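Search this blog Search

The corner table, and what lives on it

I have been meaning to write about the table for weeks, and then Bukola came round on her way back from Kustance, looked at it for a good long minute and said, "Is that a dining table or a shelf with legs?" So that was me told.

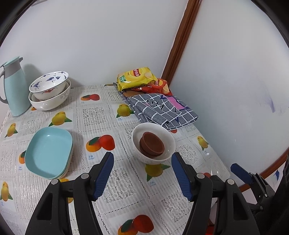

It's a fair question, though. We eat at it perhaps four nights out of seven, and the rest of the time it holds whatever doesn't fit in the kitchen. When I moved into the flat in June the kitchen had one wall cupboard and a drawer that only opens if you lift it and swear a bit. I'd come from a house with a proper larder (I know, I know, I didn't appreciate it at the time) and I had far too many bowls. I still have far too many bowls. Muchen, who has the other bedroom, turned up with even more, and neither of us was willing to part with a single one.

My favourite is the white one with the dark rim and the blue birds and flowers inside. It came from the charity shop on Idmont Road, in a box of odds and ends marked up for next to nothing, and I love that you only get to see the birds properly once you've finished your soup. It sits on top of a wider white one because the wider one is too big to go on top of anything. They lean a bit when they're stacked like that! I've stopped straightening them.

The teal and cream dishes are Muchen's. They're a rounded square sort of shape and quite shallow, and I was rude about them when they arrived because I thought you'd get about three spoonfuls of anything in there. I take it all back. They're perfect for sliced cucumber, dumplings, leftover rice, toast with beans if you keep your wits about you. They stack neatly too, so they've earned their place at the front.

Then there's the aqua thermos jug. I make tea in it first thing and it does me until lunch, and I keep it at the end of the table so I can grab it on the way past without putting my sleeve in somebody's breakfast. Kourosh asked me where I got it and I really can't remember, sorry Kourosh. I've looked underneath for a name and there isn't one.

The crisps are a sore point. I'm supposed to keep them in the tin on top of the fridge, but the tin is full of tea bags, so they end up on the folded grey cloth at the back. That cloth with the white grid and the lettering is my spare tablecloth, by the way, and one day I'll iron it and put it away. The yellow bag is Lay's, the one with 乐事 on the front, and Muchen gets those from the big supermarket near Drokgate. We had a small disagreement last week over who finished the previous lot. It was me.

As for the white patterned cloth that's on the table now, I went back and forth over it for ages. White, with two people who both cook with chilli oil! Ayodele said I'd regret it within a fortnight. So far I've had one bad spill, and it came out after a soak in cold water with a bit of washing-up liquid and then a normal wash. I wouldn't put my best one through that, but I haven't got a best one.

Bukola's advice was to get a narrow shelf up on the wall and move all the bowls there. I've had a look and the ones I like are more than 100 pounds with the brackets, and I'd have to ask the landlord about drilling. For now I've got a rule instead, and the rule is that anything on the table has to have been used that week. The deep white bowl passes easily because I have my noodles in it. The spare tablecloth doesn't, so I suppose that's my job for this evening, once I've found out where the iron went.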